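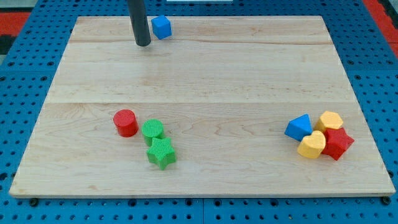 **When does the Ashraf Kabbaj retrial start?**

October, at the county courthouse in Fetdale, with jury selection expected to eat up the first week.

So that's the short version, and thank you to everybody who wrote in asking! I sat through most of the first trial (hard benches, terrible coffee) and I'm planning to be back for this one. If you're new here, Kabbaj played the crooked brother on *Ernside* for five seasons, then put his face on Plulura, the vacation club that took deposits from 2,861 people and built almost 318 of the cabins it promised. The first jury talked for four days and couldn't agree on a thing, so the judge sent them home.

What I keep going back to is the interview he gave a month later. His lawyer must have been chewing the furniture! He laughed, he plugged a memoir, he said he'd "love to do some theater." I get that a man has bills, but there are folks in my inbox who lost their retirement money, and they watched that too.

The prosecutors want to play the whole interview for the new jury. The defense is fighting it, and we should hear about that sometime this summer. My guess is they get to use a few minutes of it, probably the memoir part.

The book is still listed for preorder, by the way. I haven't ordered it. My sister has, and I'll be borrowing hers.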